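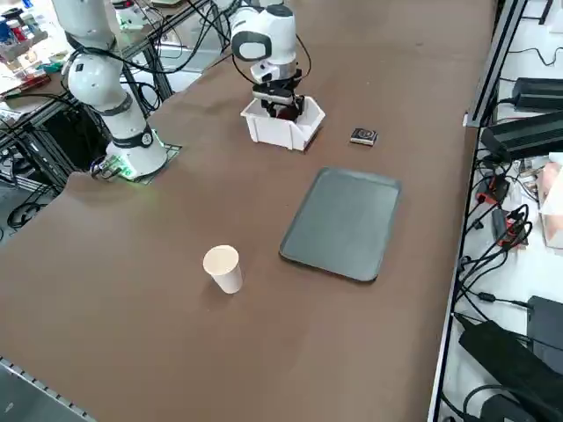

Capítulo 4
Planejamento com dois braços: quem espera quem

Até aqui um braço só. Uma cinemática, uma fila de comandos, um planejador que podia se dar ao luxo de tratar o resto do mundo como parado. Agora são dois, na mesma mesa, e boa parte do código do capítulo 3 deixa de valer. Não tudo. A camada de controle de juntas fica como está; o que muda é de cima pra baixo: agenda de tarefas, reserva de espaço, verificação de colisão.

O problema em uma frase: um braço com a garra dentro de uma caixinha plástica ocupa muito mais espaço do que a garra. Tem o punho, tem o antebraço vindo por cima, tem os cabos dando volta nas juntas. O modelo de colisão que vem no pacote do fabricante quase nunca inclui os cabos. Inclua. Uma cápsula folgada em volta de cada junta resolve, fica feio no visualizador mas resolve.

Depois os objetos. Bandeja cinza-escura sobre mesa marrom, borda elevada: contraste razoável. Copo de papel em pé: fácil de ver e fácil de derrubar, entra no mapa como obstáculo com margem própria. Caixinha preta com emblema dourado e branco em cima: o segmentador tende a recortar só o emblema e o centro da pega sai deslocado. E o objeto que já está entre os dedos da garra, meio escondido pelas paredes do recipiente, é o caso ruim. A câmera vê um pedaço avermelhado escuro e o estimador de pose inventa o resto.

Vamos usar o Skotach como planejador e o Vuma para percepção. Quem vem do Konmont consegue acompanhar, os nomes das chamadas mudam mas a estrutura é parecida. O apêndice traz a tabela de equivalencias.

O que entra neste capítulo
4.1 Reserva de volume: travar uma região antes de mover
4.2 Relógio comum e atraso entre controladores
4.3 Oclusão causada pelo próprio braço
4.4 Recuperação: soltar, recuar, tentar de novo
4.5 Exercícios

O que não entra: manipulação com os dois braços no mesmo objeto. Isso é força e complacência, capítulo 7.

Um aviso sobre a 4.2. A versão anterior do texto dizia que bastava sincronizar no início do programa. Errado, e agradecemos a Clodagh Ó Flaithearta pelo registro que mostrou o problema: depois de 1943 ciclos de controle a defasagem já era maior que a folga de segurança. Corrigido em agosto, junto com a figura do diagrama de tempos. Quem tiver a impressão antiga, risque a página 199 inteira.

Antes de começar: rode o teste de partida da seção 2.2 nos dois braços, um de cada vez. Anel de status na base conferido contra o manual, sem falha no log. Se o seu modelo usa outra convenção de cores confira também o driver, o Crescencio Valdovinos perdeu uma tarde com isso. Só então carregue a cena compartilhada.

4.1 Reserva de volume

A ideia vem de sistemas operacionais, é um mutex com forma geométrica. O braço A pede a região acima do recipiente. Se estiver livre, recebe e entra. Se o braço B estiver lá dentro com a garra baixada, A espera fora, numa pose de descanso que tambem precisa estar reservada. Esse último detalhe some em metade das implementações que já vimos, e é dele que sai o primeiro impasse do capítulo.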